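Bedroom set, Kusar flat - notebook, June, started 09:40

Task for the session: clear the soft toys off the bed and into the white basket. Same room and same grey fitted sheet as the last Nirkholm entries, so figures can go in the same table.

Bed prep. Sheet pulled tight at the corners and smoothed by hand from the pillow end. It creases again towards the middle as soon as anyone leans on the mattress. I no longer chase the small creases. Anything deep enough to hold a toy upright gets flattened before the next run. Pillows stay against the headboard.

Basket. Rigid plastic, perforated sides, 255 g on the kitchen scale. Light enough to shift if a toy catches the rim, and the mattress gives under it, so it never sits quite level. Tried a folded tea towel beneath it for 7 runs and took it out again - the basket slid more, if anything.

Toys. All plush fruit and veg from the Mirkico bag. Stalks and leaves are sewn on and should not be used to lift by. Check stitching on the banana stalk before packing away. Shed fluff comes off the sheet with the lint roller, one pass every 13 runs.

Placement. Toys go down on their sides, a hand's width apart or more, on the open sheet. Order of pick-up left free. Released over the basket, not pressed in. A toy that lands on the rim and stays there is logged as R, not as in or out. 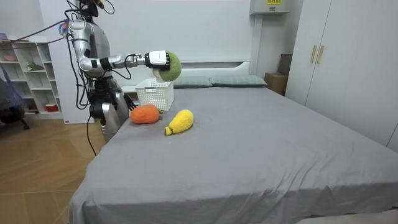
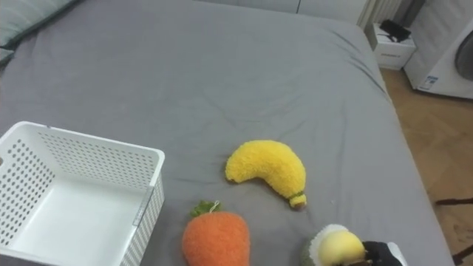
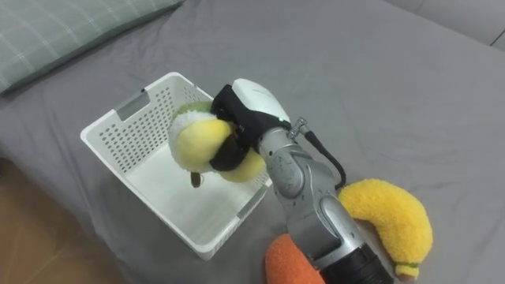
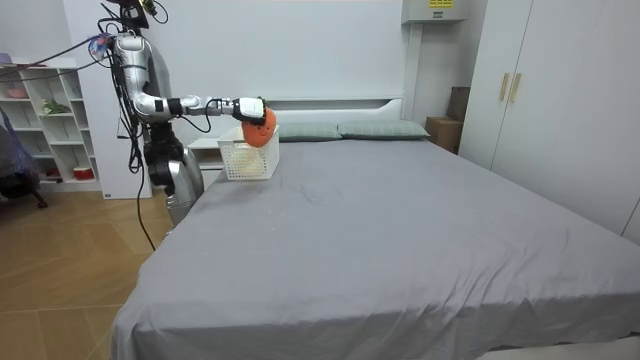 Bed clearing, plush fruit and veg, white basket on grey sheet. Kusar flat, June.

Total 39 runs by 12:15. Results in the Kandpal sheet, tab 7. Two marked R, both with round toys.

Notes for next time:
- Mark the basket position on the sheet with tailor's chalk. Judging it by eye against the pillows drifts over a morning.
- The carrot leaves fold under when it is put down carelessly. Straighten before each run.
- Wash the sheet at 40 and do not iron. It came back stiff after ironing and the toys rolled differently.
- Weigh the toys singly. Only have the bag weight at present.

Toys back in the bag, basket left on the shelf by the door. Lint roller nearly finished - order two.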